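Bench Assistant, Sorting and Folding (part-time)
Flerkamov Textile Reuse, Lidness workshop
Posted 2026-02-23

We're looking for one more pair of hands at the sorting tables! Flerkamov takes in clothing, household cloth and the odds and ends that come along with it, and gets all of it ready for our shop on Hellwig Street. Last September we handled 535 bags, our busiest month so far, and we'd love to have someone new settled in well before the fall rush comes around again.

The job is hands-on from the minute you walk in. You open a bag, tip it out on the table, and start making sense of it. Shirts get buttoned and folded, throws and table cloths get shaken out and checked for pulls and thin spots, and anything that isn't fabric (cords, tape, mystery items) goes to its own bin. Some days it's all bedding. Some days you find a really beautiful piece of weaving at the bottom of a bag and everybody comes over to look.
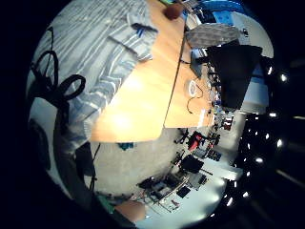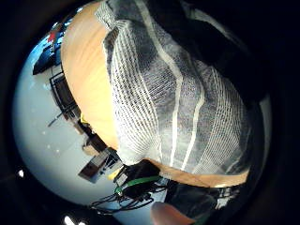 On the sorting tables: a blue-and-white striped fabric and a roll of tape in the first photo, a gray striped cloth in the second.

What you'll be doing
Sorting mixed bags by type and condition
Folding to our shelf sizes (we'll show you, and there's a card at each table)
Coiling and tying cables for the electronics shelf
Spotting good woven and knitted pieces and setting them aside for the Flevarby rack, our corner for handmade and unusual cloth
Labeling finished boxes and logging them on the clipboard

What we'd like to see
You like working with fabric, or you're curious about it
You can stand for a couple of hours at a stretch and lift a packed box
You don't mind a messy table as long as you know where you're headed with it
Experience in a laundry, thrift store, tailor shop or costume room is great, but we've trained plenty of people who had none of that

Hours and pay
34 hours every two weeks, mostly mornings, with one Saturday a month. Pay is hourly and goes up after your first 400 hours. You also get first pick at the staff sale, and people have gone home with some wonderful quilts.

How to apply
Stop by the workshop at 223 Lidness Road any weekday morning and ask for an application, or mail us a short letter. Tell us when you could start, which mornings work for you, and the best thing you own that's made of cloth. We read every letter and reply to all of them.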